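Can a Robot Clear Up the Shop Yet? Trinow Finds Out, One Bin at a Time

News | Workshop and Trade | May

Ask anyone who has worked a shop floor what they'd hand over to a machine first and you won't hear "welding" or "painting". You'll hear sorting. Offcuts, returns, the stuff that gets chucked in a tub at knock-off and has to be dealt with by some poor apprentice the next morning. It's dull, it's hard on the back, and it has been weirdly difficult to automate.

So it was a real pleasure to spend a morning at Trinow, the small automation outfit that has been working on exactly that problem with Ovamis, a maker of steel shelving and display stands. The job is called bin picking in the trade. Bars go into a metal bin in whatever way they happen to land, and a robot arm has to take them out again, one at a time, and put each one where it belongs.

That may not sound like much. But a factory robot of the old kind only knows how to go back to the same spot over and over, and it will happily do so whether or not anything is there. Give it a bin where every piece is lying at its own angle, some up against a wall, some half over each other, and the old approach falls apart straight away. The arm needs to work out what is in front of it and decide which piece to go for first, and then (the part everyone forgets!) get its own bulky wrist down between four steel sides without clouting any of them.

"People see the arm and think the arm is the clever bit," said Olga Montes, who runs the project at Trinow. "The arm's been good enough for years. The hard part is a bar lying flat along the bottom of a tub, right in close to the wall. You'd just hook a fingernail under it. We don't have a fingernail."

Over the past few months her team has logged 1717 attempts at the bars, and 136 of those ended with no bar in the gripper. Montes is pretty frank about the misses. A good share came from bars lying tight along the side of the bin, where there simply isn't space for the gripper to come down over the top, and most of the others were cases where the software picked a bar with another one leaning on it.

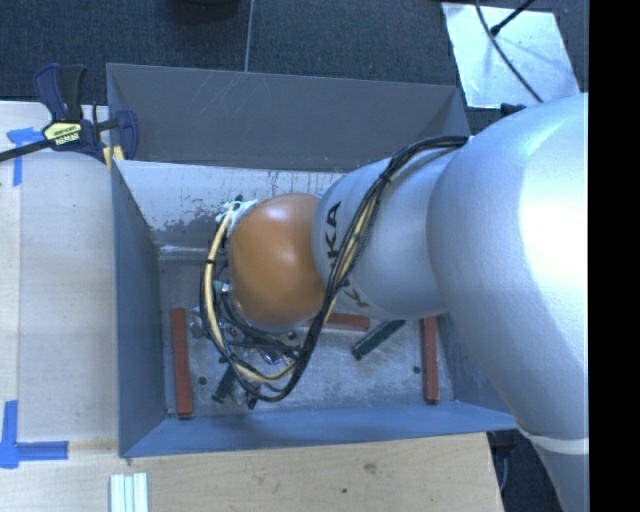
The time per pick is coming down too. When the work started, the arm would sit and think for so long that visitors wandered off for a cuppa. It now averages 30 seconds from one bar to the next, and Montes reckons there is plenty of fat left to trim. A person would do it in three or four, of course, and she is the first to say so. But a person also doesn't want to do it for a whole shift, and Ovamis has had trouble keeping anyone on that job for longer than a season.

Lwazi Radebe has been on the floor at Ovamis for eleven years and was asked along early to tell the engineers what they'd got wrong. He had a fair list. The first trials used bars that had been laid out neatly with gaps between them, and he told them no bin in his building had ever looked like that. He also asked why they were so keen on emptying the bin completely.

"Get me down to the last few and I'll fish those out myself," Radebe said. "It's the first couple of hundred that do my shoulder in."

It's a cracking point, and it changed the plan. The target now is a bin that is nearly empty, with the awkward leftovers flagged for a human to collect on the way past. Software lead Teodoro Cordero said the change took a week of work and did more for the numbers than the previous two months of fiddling with the grip.

What about at home, then? I had to ask, because I have a laundry that could use the help. Cordero laughed, but he did give me a proper answer. Steel bars are kind to a robot. They don't bend or crease, and one looks much like the next. A basket of washing is the opposite in every respect, and a kitchen drawer is somewhere in the middle. He thinks drawers and dishwashers are a realistic thing to hope for, and he'd sooner not be quoted on fitted sheets.

Not everyone is as cheerful about the pace. Yolanda Mateos, who teaches workshop safety and has looked over plenty of these set-ups, said the picking itself worries her less than what goes on beside it. An arm that chooses its own path each time is harder for people nearby to predict, and she wants to see clear rules about who can step in and when, well before anything like this goes next to a busy bench. Trinow has asked her back to go through the next stage, and she has said yes.

Cost is the other big question. A small shop won't buy a full-size industrial arm to tidy up offcuts, and Trinow doesn't expect it to. The idea is that a place already running one for other work could give it the sorting in the quiet hours, say from 6 pm until the early shift comes in. Ovamis goes through some 900 bars on a normal day, so at the present rate one arm working overnight would manage the lot, with a bit of time up its sleeve.

That only holds if the thing can be trusted on its own, and for now there is always someone in the room when it's running. Maximiliano Aranda, the production manager at Ovamis, said he'd want a solid month of supervised nights before he'd think about switching off the lights and going home. He sounded keen all the same. He's already been measuring up a corner near the loading door.

I came away more hopeful than I'd expected. I've been to a lot of demonstrations where a robot does one lovely thing once and the curtain comes down, and this had none of that flavour. It's a plain job being chipped away at by people who write down their misses, and who went and asked the bloke with the sore shoulder what he needed.

Next up is a mixed load, with short brackets thrown in among the bars. Montes expects the miss rate to jump when that starts and has warned Aranda accordingly. The supervised nights at Ovamis will follow once the brackets are under control.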